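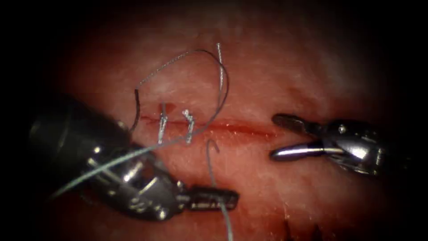 Budget notes for the suturing bench, second pass

The first version of this budget was wrong in the usual place. I had put almost everything into the arms and left consumables as a single line at the bottom with a guess next to it. Zsolt Balogh went through it in December and asked what a single closed incision costs us. I couldn't answer, so I went back and did the sums properly.

The unit of planning is now the pad. One pad takes one incision, and a full closure takes several stitches plus whatever thread gets wasted on bad throws. We want 60 closures before the summer break. Pads dry out at the margins if they sit, so I am ordering in two lots and paying the second delivery charge. Thread goes by the box. I had assumed we could cut long strands and get more stitches out of each, but a long tail drapes over the wrists and gets caught when the jaws turn. Shorter strands mean more waste at the needle end and fewer restarts. I have budgeted for shorter.

Instruments are the second large item. The tips are limited-life parts and the cable-driven wrists lose tension well before the jaws wear out. We have two on the bench at any time, one per arm, and I want a spare pair in the drawer. Two suppliers quoted:

Lamcombe: new instruments, 14 weeks lead time, no discount under ten units.
Olteanu: refurbished, re-cabled, 17 percent cheaper per unit, shorter warranty.

I am leaning toward Olteanu for the spares and Lamcombe for the primary pair. Mixing them means calibrating grip force separately for each, and that is some 2 hours of bench time per swap. It goes in the budget as labor. Last year it went nowhere and we paid for it anyway.

Optics and lighting stay as they are. The view goes dark toward the corners, but the work is in the center and a wider scope would cost more than all the pads together. Plonora offered a ring light on trial. I have declined until the software license is settled, as Palutell wants to move us from a per-arm fee to a per-seat fee and I don't yet know which way that cuts.

Things still missing a number:

Disposal of used pads
Freight on the refurbished units – Olteanu quotes ex works
A second foot pedal
Needle holders for the manual comparison runs

Zsolt wants the disposal figure before he signs. I'll update the sheet when I have it.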